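Papers > Working Drafts > Small Practice Bookkeeping > Section 3

3. What happened when the receipts went in

I should say at the start of this section that I did most of the sorting myself, at a kitchen table in Cavcombe, and that my views on receipts are coloured by it. The practice we worked with keeps the books for small traders, mostly cafés and one-van businesses, and in January they let me have 531 source documents from 19 clients. Kanako Hayashi, my co-author, set up the filing scheme in Reveo and I fed things in. We wanted to know how often a document ended up under the right heading first time, and what the bookkeeper did when it didn't.

The easy ones were bank statements and anything printed on a full sheet. Reveo put these where they belonged and I more or less stopped checking them (Kanako didn't, which is why the numbers in Section 4 can be trusted). Till receipts were another story! Faded totals, two receipts stapled together, a fuel slip with a phone number written across the VAT line – I could go on, and in my notes I did. 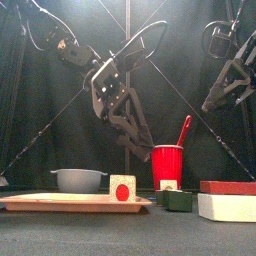
Figure 3. Gripper and red cup.

Sorting a shoebox of receipts is a job where you deal with whatever happens to be on top, and the bookkeepers we sat with all did it a bit differently. One made piles by month and then by supplier. Another went straight to supplier and never looked at the date until the end, which drove me mad to watch but came out just as tidy. Either way the slow part was the moment before choosing, the hand hanging over the heap much as the fingertips in Figure 3 hang just above the red cup. I began noting these pauses in the margin, and they nearly always fell on mixed receipts, where part of the bill was for the business and part was somebody's lunch.

Mixed receipts are also where the software and the people parted company. Reveo would pick one heading and carry on. The bookkeepers split the amount, or put the slip aside and rang the client. One repair bill for a Honda van, invoice number 1841, got moved back and forth between motor costs and private drawings until the client remembered who had been driving. I've left it under motor costs in our tables, with a note, and the other set-aside slips are listed with it in the appendix.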